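The Long Way Round to a Second Album

Ewan Tennant keeps his tuning forks in a bread tin. He started with one, bought secondhand when he was a student, and the rest came from piano tuners who were retiring and wanted them gone. Most are close to modern pitch. The ones he likes are not.

Those forks set the tuning for the new record by Hadine, the group Tennant runs with the fiddler Beathag Innes and the percussionist Ruairi Baxter. It has been a long wait. Their first album sold 3000 copies, most of them from a folding table after concerts, and then the group went quiet. Innes had two children. Baxter took a teaching job and moved across the country.

"We never split up," Innes says. "We just stopped answering each other's emails for a while."

What brought them back was a commission. Conceição Leitão, who programs a small spring festival of new music, wanted a piece for strings and struck objects that could be played in a room with bad acoustics. The fee was low and the deadline was April. All three said yes the same evening.

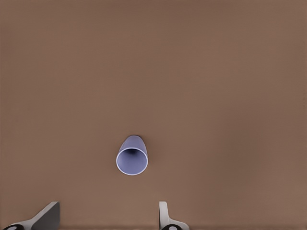
They rehearsed in Baxter's school after the students had gone home, usually from five until the building was locked at nine. The first drafts were too busy. Tennant had written out every bar, and Baxter kept asking him to take notes away. By the second month the longest movement, "Grutis," had lost half its length and all of its melody. It is now a slow exchange between fiddle and woodblock, with Tennant's harmonium holding a single chord underneath.

"I fought him on that one," Tennant says. "I still miss the tune."

The album was recorded by Skye Skinner for the Halliday label over 3 days, with very little editing. Skinner set up two microphones and moved the players instead of the equipment. On "Rotetside," the opening track, Innes begins at the far end of the room and walks forward as she plays. Her footsteps are on the recording. Skinner offered to clean them up and was told to leave them.

Listeners who liked the dance tunes on the first album may need some patience. There is one reel, near the end, and it falls apart before the last repeat. The group will play the whole set in order this fall, mostly in libraries and small halls. Baxter has asked for dates during school vacations. So far he has been given one.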